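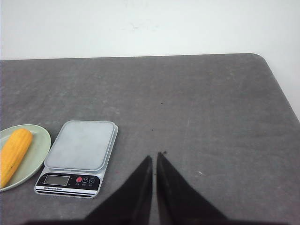
OPINION | Kitchen & Home

Put the scale on the table and leave it there

By Jhun Talavera

I love my kitchen scale, and I think yours is in the wrong place. If it lives in a drawer under the cake pans, you use it at Thanksgiving and forget it by April. Mine moved out to the table 2 years ago, right next to where the plates go, and I have weighed almost everything since!

Take corn. Recipes ask for "one ear," as if every ear were the same. A big yellow cob on a green plate looks like plenty until you cut the kernels off and find out how much of it was cob. I make a corn chowder from my neighbor Wilfredo Barredo, and his card says 51 grams of butter (not 50, he is firm on this) and the corn by weight after cutting. The first time I followed it to the gram I finally got his chowder, thick and sweet, and I called him up to say so.

People tell me weighing takes the joy out of cooking. I find the opposite. I wash fewer cups, I can halve a recipe without doing fractions in my head, and I get to be nosy about food. How heavy is a peach? A heel of bread? I want to know!

You don't need a fancy one either. A flat top that wipes clean and a button for zero will do it. Clear a spot this week, even if the table is a bit scuffed and dusty like mine, and weigh the first thing you pick up for dinner.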